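Residents' Newsletter, June
Jemano House

Common Room Refresh: What Has Changed and What We Ask of Residents

The ground floor common room at Jemano House has reopened for general use following the spring furnishing program. Residents who have been away will find the room arranged differently, and the House Office wishes to set out the new arrangements and the rules that go with them.

The orange sofa has been kept. A number of residents wrote to the office asking that it be replaced, and a larger number wrote asking that it stay. It remains against the white wall, where it has the best of the afternoon light, and it has been professionally cleaned by Lyimo Upholstery. The black-and-white striped blanket is part of the room's furnishings and should stay there. Residents are welcome to use it, but it should not be taken up to the bedrooms, and anyone who finds it in need of washing is asked to leave a note at the front desk.
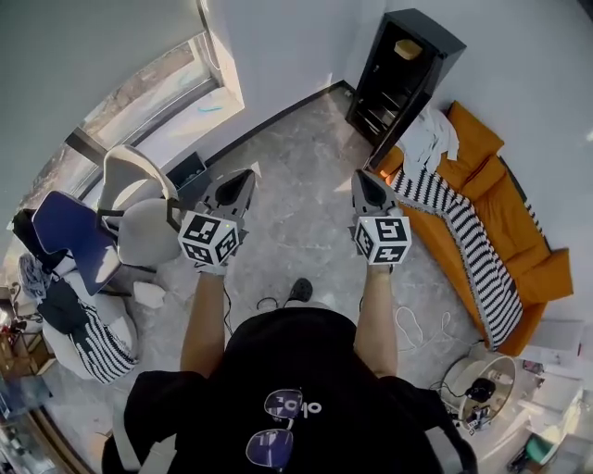 The open-fronted black cabinet is intended for shared items only. Board games, puzzles and the two house sewing kits will be returned to its shelves by the end of the month. Personal belongings left in it will be held at the front desk for 4 weeks and then donated. The same rule applies to clothing and linens left on the sofa. Chargers and extension cables should be unplugged, coiled and taken away by their owners at the end of an evening, as the cleaning staff cannot mop the tile floor properly around them.

The furnishing program was paid for from the resident amenities fund. Of the $1,113 set aside for the common room, $876 has been spent, including the sofa cleaning and delivery of the small refrigerator. The balance will go toward a reading lamp and a new set of curtains. Quotations for the curtains have been received from Clarkar and from Odus Interiors, and samples of both fabrics may be seen at the front desk during office hours.

Use of the Small Refrigerator

The compact black refrigerator with the glass door has drawn the most questions since the room reopened. It is meant for drinks and light snacks during the evening and is not a substitute for the kitchen refrigerators on each floor.

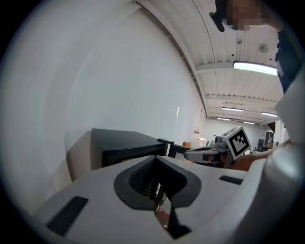 Items placed inside should be labeled with a name and room number. Raw meat, fish and uncovered dishes are not permitted. The flat top is to be kept clear of cups and plates, and nothing should be stored against the sides, where air needs to circulate. Residents are also reminded that the refrigerator is emptied on the last morning of each month. Anything still inside at 9 a.m. will be thrown out, labeled or not, and the office is unable to refund the cost of discarded food.

Lilian Rotich, Residential Services Manager, has asked that particular care be taken with the door. "It should be opened by the frame and closed by hand until it seals," she writes. "Please do not lean on it or push it shut with a foot. A replacement glass panel has been quoted at $611, and that sum would have to come out of the same fund as the lamp and the curtains."
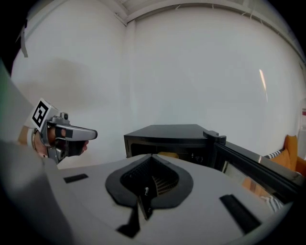

A door left ajar overnight should be reported to the front desk in the morning, together with the approximate time it was noticed. Spills inside should be wiped up at once with the cloths kept under the kitchen sink. Abrasive pads must not be used on the glass.

Reservations

The common room may be reserved for birthdays, study groups and similar gatherings between 6 p.m. and 10 p.m. Requests should be made in writing to the House Office at least one week ahead. The resident making the reservation is responsible for putting the furniture back in place, folding the blanket and removing all food before the room is handed over. Outside reserved hours the room is open to every resident of the house and their signed-in guests.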